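4. Setting out the large oval plate

The large oval plate (part 821) is the widest piece in the Wova table set. Lay it before the smaller plates and bowls.

1. Wipe the table top with a dry cloth. Check for crumbs and grit, especially on a wooden table.
2. Lift the plate out of its sleeve with both hands, one at each long end. Do not lift it by one side of the rim.
3. Run a finger along the rim. If you feel a chip or a sharp spot, put the plate aside and see section 9.
4. Lower one long side to the table first, then the other. Keep your fingertips outside the rim as it goes down.
5. Turn the plate until its long side runs along the table.
6. Leave 33 mm or more between the rim and the table edge.

Note: To move the plate after it has been laid, lift it clear. Dragging it can mark both the glaze and the table.

Note: The glossy surface shows fingerprints. Polish it with a soft cloth before food is served.

Caution: Do not put the plate on a hob or under a grill.

Caution: Do not rest pans or other heavy items on the rim.

Storage: Stand the plate flat on the lowest shelf with a felt sheet on top. Replacement sheets are order number 1033.

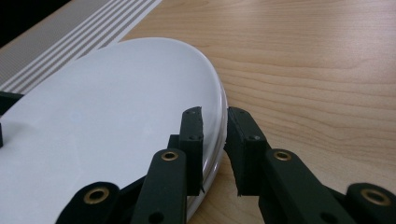 R. Policarpio
Product Guides Editor, Murkora

The large oval plate in white, on a light wooden table. The rim is raised and rounded. For the smaller plates, go to section 5.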